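About Astby Storage

Astby Storage rents lockable indoor units to households and small businesses. The site has 471 units on two floors, served by a goods lift and a covered loading bay. Unit sizes run from a single locker to a full garage equivalent.

The company was set up by Leanne Treloar and Jouko Kettunen, who still run it. Leanne handles contracts and billing. Jouko is responsible for the building, including access control, heating and the fire alarm system. 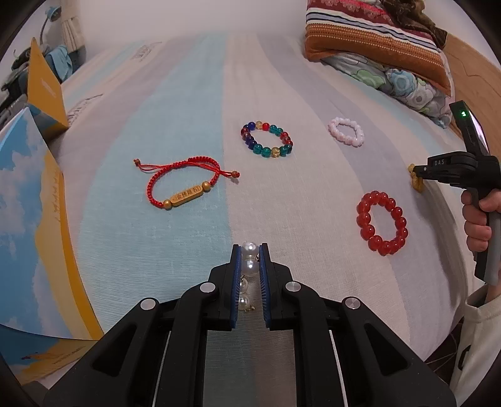 Units are let by the calendar month. Notice is 14 days in writing, and any rent paid beyond the leaving date is refunded to the original card. Customers fit their own padlock and keep all keys. Staff do not enter a let unit except in an emergency or where the contract allows it.

The upper floor was added in March and holds the smaller units. Humidity is logged on both floors and the readings are available at the desk on request.

Goods must be insured for their full replacement value. Cover can be arranged with us or proof of an existing policy supplied before moving in.

Page last revised April 30, 2019.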